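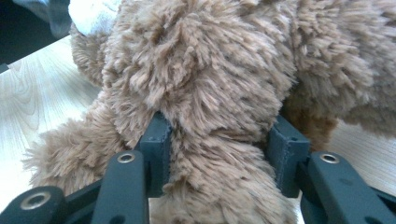
Powder Coating Line – Inspection Checklist with Comments

Site: Fulirdale finishing hall
Line: Vertical line for aluminum profiles
Date of inspection: 8 August 2026
Inspected by: Kedir Ejigu
Reviewed by: Skarphéðinn Riis

Marks used: OK, Attention, Fail, Not checked. A comment is required for Attention and Fail. Comments on OK items are optional but helpful to the next person.

The line was stopped and locked out for the sections on the booth interior, the conveyor drive and the burner. Everything else was checked with the line running at normal production speed.

Loading area

Walkway between the profile racks clear and marked
OK

Racks stable, uprights undamaged
Attention. One upright on the Vasić rack is bent near the foot. It was hit by a fork truck before the August count and has been painted over. The rack has been unloaded down to the lowest level. Do not load it again until the upright is replaced.

Hanging hooks clean enough to ground the part
Fail. Hooks in the gray bin have thick coating on the contact point. Some operators scrape them by hand at the station, and the scraping leaves sharp edges. Bin tagged and moved to strip. More than 40 hooks pulled.

Gloves available in all sizes
OK. Small sizes running low.

Long profiles lifted by two people or with the hoist
OK. Seen being done correctly on both loads watched.

Hoist hook latch and pendant
OK. The pendant label is worn, but the up and down arrows can still be read.

Pretreatment

Tank covers and splash guards in place
OK

Eyewash station within reach and flushed
Attention. Water runs clear but the flow from the left nozzle is weak. The flushing log has a gap of 3 weeks. Log restarted, plumber asked to look at the nozzle.

Chemical drums labeled and standing in the bund
OK. The bund had some rinse water in it, pumped out during the inspection.

Face shields and aprons at the dosing point
Attention. Aprons are there. The shield is scratched badly enough that people push it up to read the dosing scale. Replace.

Safety data sheets match the products in use
Fail. The binder still has the sheet for the old cleaner. The current cleaner comes from Clesmont and its sheet was in the office, not at the tanks. Copied and placed in the binder the same day.

Floor grating secure
OK. Clips on the step by the last rinse were loose and have been tightened.

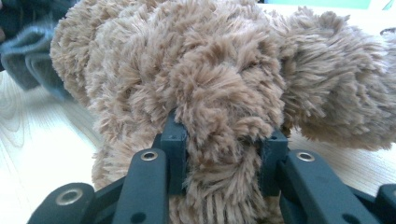 Light brown plush bear, long shaggy fur

Dry-off and curing ovens

Door seals
OK on the dry-off oven. Attention on the curing oven – the seal on the exit side has hardened and there is a gap at the bottom corner. The outside panel near the gap is too warm to rest a hand on. Warning sign put up, seal on order from Brulletti.

Over-temperature cutout tested
OK. Tripped at the set point and needed a manual reset, as it should.

Purge runs its full cycle before ignition
OK. Timed on a cold start.

Gas line, valves and flexible connection
OK. Leak spray used on all joints. No bubbles.

Exhaust fan airflow switch
OK

Combustible material kept away from the burner
Attention. Flattened cardboard was stacked against the burner cabinet. Removed. Same finding as last time, so the area now has floor paint and a sign. Shift leads should check it at handover.

Spray booth

Booth ground connection, measured
OK

Operator grounding: conductive gloves or bare grip, proper shoes
Attention. One manual sprayer was wearing ordinary rubber gloves. Stopped and given the right ones. He said the conductive pair had been missing from the locker. Locker restocked.

Guns shut off when the extraction stops
OK. Tested at the panel and also by opening the filter door.

Powder build-up on the booth floor and walls
OK. Cleaned at the last color change.

Only approved vacuum used for cleanup
OK. Compressed air nozzle was hanging inside the booth, though. It has been moved to the outside post.

Flame detector lens clean, detector test passed
Attention. Lens was dusty. It passed after wiping. Cleaning has been added to the color change card.

Fire extinguishers near the booth
OK. Both in date, pins sealed, access clear.

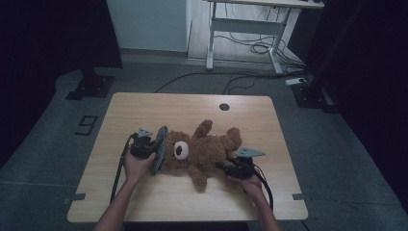
Brown plush bear lying on its side, hand-held grippers at the table

Conveyor

Emergency pull cords along the full length
Fail. The cord between the booth and the curing oven was slack and needed a long pull before it tripped. Adjusted and tested again. It now trips with a light pull. The remaining cords passed the first time.

Drive guard in place, fasteners complete
OK. A missing bolt was replaced with the correct one.

Chain tension and lubrication
OK. Oiler is dripping slightly more than needed. Drip tray emptied.

Start alarm audible at the unloading end
Attention. It is hard to hear when the packing fan is on. A light should be added next to the horn. Quote requested.

Clearance for hanging profiles at the curves
OK for the lengths now in production. Check again before running anything longer.

Unloading and packing

Parts cool before handling
OK. People wait for the marked post before they unhook.

Interleaving film cutter guarded
OK

Stacked bundles strapped before moving
Attention. One bundle for Clesmont was moved a short way without straps. Talked to the packer and the driver. Straps were right there on the bench.

Forklift route separate from the walking route
OK. The floor line is fading at the dock door and should be repainted before winter.

General

First aid box complete
OK. Burn gel replaced.

Exit doors open freely
OK. Side door sticks a little, but one push opens it.

Lighting over the inspection table
OK

Noise and hearing protection signs
Not checked. Meter is out for calibration.

Follow-up

Fail items must be closed within 7 days and signed by the shift lead. Attention items must be closed within 20 days unless a part is on order, in which case write the order date next to the item. The bent upright and the oven seal are the items waiting on parts.

Comment from Skarphéðinn Riis: I walked the line again after reading this. The hook bin is the item I would look at hardest. Poor grounding gives us bad film thickness, but it can also give the sprayer a shock, and we had a complaint of that kind earlier in the season. Please stop scraping hooks at the station altogether and send them to strip when the contact point is covered. The slack pull cord should go on the weekly list for all shifts. I agree with the other marks.

Comment from Kedir Ejigu: Pull cords added to the weekly list. Strip schedule for hooks is posted by the loading desk. Noise readings will be entered on this sheet when the meter is back.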